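Pre-Purchase Safety Checklist: Priden Two-Arm Sorting Cell, Simulation Package and Hardware Kit
Reviewed for Wallside by Brock Sutherland, 30 March 2020

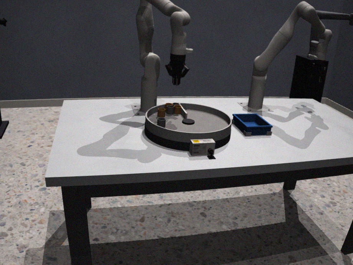
Priden wants us to approve the cell on the strength of its simulation package, with the hardware to follow in October. I have no quarrel with using a simulator to plan a layout. I do have a quarrel with the cover letter, which says the package "demonstrates safe operation." In the rendered layout both arms are bolted to one table and the cups sit together on one side of the tray's divider, with the blue bin still empty, and I can find no fence, light curtain or marked floor zone around any of it. A layout like that can show whether an arm reaches the bin. It tells me very little about what happens when a person reaches in too.

Ratings: OK / OPEN / FAIL. An OPEN item has to be closed in writing before we pay the deposit.

1. MOUNTING

1.1 Arms fixed to a base plate with bolt holes: OK
Modeled that way. Bolt size and torque are missing from the manual.

1.2 Table rated for both arms moving at full speed: OPEN
Priden says the table is "industrial grade." I asked what grade and got the brochure again.

1.3 Table anchored to floor: OPEN
The parts list has no anchors. Our floor at Clenden slopes toward the drain, so leveling feet alone won't do.

2. GUARDING AND ACCESS

2.1 Fixed or interlocked guards on all open sides: FAIL
Guarding is sold separately. The quote doesn't mention this until page 14.

2.2 Keep-out zone worked out from stopping distance: FAIL
The manual gives 36 inches with no calculation behind it. It also doesn't say where you measure from, the table edge or the farthest point of the gripper.

2.3 Safe access for loading the tray and emptying the bin: OPEN
The tray is within reach of at least one arm. Who loads it, from which side, and what are the arms doing meanwhile? The procedure says "operator loads tray" and moves on.

3. STOPPING

3.1 Emergency stop within reach of every work position: OPEN
One stop button comes with the kit. We have more than one work position.

3.2 One stop halts both arms: OPEN
Priden says yes on the phone. The wiring drawing shows two controllers and no link between them. I will believe the drawing until they send another one.

3.3 Gripper holds the part on loss of power: OPEN
"Up to 7 seconds" according to the data sheet. Then what?

4. ARM-TO-ARM COLLISION

4.1 Shared work area defined in software: OK
There is a zone editor and it's easy to use. Credit where due.

4.2 Zones enforced by a safety-rated function: FAIL
They are enforced by the planning software, which Priden admits is not safety rated. If the planner crashes, so do the zones.

4.3 Collision test results from real hardware: FAIL
We were given results from 71 simulated runs with no contact recorded. I asked for the hardware log and was told it is "in preparation."

5. PARTS AND HOUSEKEEPING

5.1 Loose parts contained: OK
The tray has a raised rim and the bin has walls, though low ones. Fine for light cups. I would want to look again for anything heavier or anything that rolls.

5.2 Cable routing: OPEN
The manual shows neither a cable path nor strain relief. Two moving arms and a walkway need both.

5.3 Pinch points labeled: OPEN
Labels are "available on request." Requested.

6. PAPERWORK

6.1 Risk assessment supplied: FAIL
What we received is a template with Priden's logo and blank rows.

6.2 Simulator settings match the hardware: OPEN
Joint speeds and payload need to be checked against the real arms. Erraji offered to do this as a paid service, but they also resell the kit, so I'd like someone else.

6.3 Training included: OK
One session, on site. The outline spends most of it on the software and should give more time to lockout.

REVIEWER COMMENTS

Not approved as quoted. The simulator license could be bought alone, and I wouldn't object — it is decent software and would help with the Clenden layout. The hardware should wait until sections 2 and 4 are answered with drawings and test logs from a physical cell. Please don't accept another video.

If Priden comes back with a discount for signing early, send it to me before anyone replies.

B. Sutherland

Contact Wallside Safety Office | © 2020 Wallside | Back to top
This site uses cookies to remember your settings. Accept | Manage preferences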